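Home | Tickets | Knowledge base | My account | Log out

Ticket 2368 — Stotia shared calendar, reminders going out twice
Opened by Tuva Ljungberg, 2019-06-17
Status: open, waiting on customer > open > resolved

Tuva Ljungberg
Hi, we run a small cooking class signup through Stotia, the calendar is shared between me and Solveig Rustad. Since the weekend everyone who signed up gets the reminder email two times. Same text, same class, few minutes apart. People are replying to ask if they're booked twice. Some of them are canceling one "extra" spot and then they lose the only spot they have. Please help, we have a class tomorrow night.

What I tried so far:
turned reminders off and on again
deleted the reminder and made a new one
logged out everywhere
different browser
Nothing.

Joar Sæther (support)
Thanks Tuva. Few questions. Does the second mail have the same sender as the first? Is the class there once or twice in the list view (not month view, month view hides overlaps)? And did anyone hook up another calendar lately, import, sync, anything like that?

If people are losing spots please switch off self-cancel for now. Settings, Signups, uncheck "guests can cancel". You can put it back after.

Tuva Ljungberg
Self-cancel is off, thanks, didnt know that was there.

Sender is the same on both. Signups at Millent, the address we always use. List view shows the class once. I didn't hook up anything. Will ask Solveig but she's on the train.

Also, dont know if it matters, the first mail says 6:00 PM and the second one says 6:00 pm. Small letters. Looks like a different template??

Joar Sæther (support)
That matters a lot, good catch. Our own reminders always print PM in capitals. Small letters means it's going through the old mailer or through an outside connection. Can you forward me one of each, with full headers? In most mail programs it's under View source or Show original.

Tuva Ljungberg
Forwarded both. Headers are gibberish to me so I hope it's the right thing.

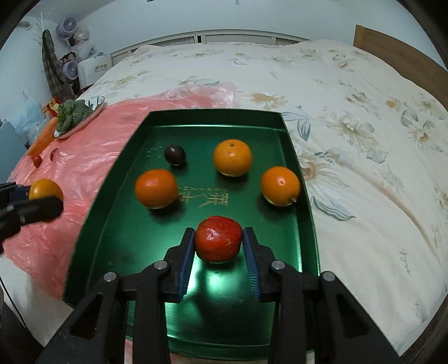

Solveig is off the train. She says in November she connected the calendar to Werkska so the sign in sheet would fill itself in. Then we stopped using Werkska and she thought that was the end of it. She never disconnected it. But that's months ago and the doubles only started now, so I don't see how.

Joar Sæther (support)
Got the headers. First mail is ours. Second one goes out through Werkska's relay, with your address as sender, because the connection was given permission to send as you. So that's our culprit or at least half of it.

Why now: not sure yet. Asking Bendik Sandberg on the integrations side. Meanwhile do this in order please, order matters:

1. Connections, find Werkska, click Pause. NOT Remove. If you remove it first we lose the queue and can't see what's still waiting to go out.
2. Go to Outgoing and send me what it says next to "pending".
3. Don't remake the reminder again. Every remake adds a new one to the queue on both sides.

Tuva Ljungberg
Paused. Pending says 300. That cant be right, we don't have anywhere near that many people??

Joar Sæther (support)
It's right, sadly. It's every guest times every class left on the calendar times each time the reminder was remade. They won't go out while it's paused. Leave it alone and go have dinner.

Bendik Sandberg (integrations)
Jumping in. Found it. Old connections like this one were set to "listen only" and a change on our side moved them to "listen and notify" if the account owner had the send permission ticked. Should have asked first. Didnt. That's on us, a fix is being written, and other accounts have it too. I'm going through those now.

For yours I cleared the 300 pending by hand. Check Outgoing, should be zero. If it shows a number refresh once, the counter is slow.

One thing I need from the owner account, can't do it from here: Connections, Werkska, Permissions, untick "send on my behalf". Then Remove. Has to be whoever made the connection.

Tuva Ljungberg
Outgoing is zero. Solveig has to do the other bit then. She's getting "You do not have access to this page" when she clicks Permissions.

Joar Sæther (support)
Is she logged in with the address she used back then? On file I have the connection made by an address ending in carrasco, not millent.

Solveig Rustad
Hi, Solveig here on Tuvas login. Carrasco was my old work mail, I don't have it any more. Left there in spring. What now

Joar Sæther (support)
OK, then we transfer it. I need a yes in writing from both of you that the connection should move to Tuva's login. Just reply here, one from each of you. Åsmund Moen does the transfers, takes him about 2 hours once he has it.

Solveig Rustad
Yes, move it to Tuva please.

Tuva Ljungberg
Yes from me too.

Åsmund Moen (accounts)
Moved. Log out, log back in, then Permissions should open. Old Carrasco address is off the account completely, it still had admin rights on the calendar as well, so better gone.

Tuva Ljungberg
Permissions opens. Unticked send on my behalf. Removed Werkska. Made a test class with me and Solveig as guests, reminder set to five minutes. We each got one mail. Capital PM!

Can I turn self-cancel back on now? And what about the people who canceled their only spot, can those be brought back or do I email them all

Joar Sæther (support)
Yes turn it back on. For the canceled spots: Signups, Filter, Canceled, set the date range to start on Saturday. Tick the ones you want and click Restore. IMPORTANT, uncheck "notify guest" before you restore, or they all get another mail and you'll be back here with me. Write them a short one yourself after.

If the class filled up in between it will let you go over the limit, with a yellow warning. Ok to ignore if you have the room.

Tuva Ljungberg
Restored everybody. One over the limit, we'll squeeze. Wrote to them all from my own mail. Delete the test class now or do you need it?

Joar Sæther (support)
Delete it. Closing this as resolved. Reply within 2 weeks and it opens again by itself, after that please start a new ticket and put this number in it.

Internal note, Bendik: linked to the parent issue for the permission change. Help page for Pause vs Remove needs rewritting, it tells people to remove first.

Contact support | Terms | Privacy | © 2019 Stotia | Back to top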